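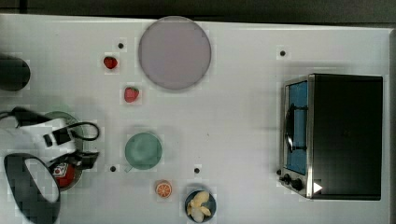 Tabletop layout from overhead: plates, fruit, toaster oven, gripper at left.

Stundach Kitchen Episodes, data card
Maintainer: Brisa Xolalpa

We love this set, and good labeling keeps it useful! Please stick to these rules when you add to it.

Labeling rules
1. Label food and dishes separately, even when the food is in a bowl.
2. If the arm or a cable covers part of an object, mark it "occluded" and keep the label.
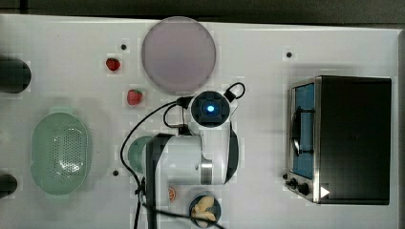 Review
Each of the 1,560 episodes gets 2 reviewers. Send the tricky ones to Lindalva Vasconcelos, she enjoys them!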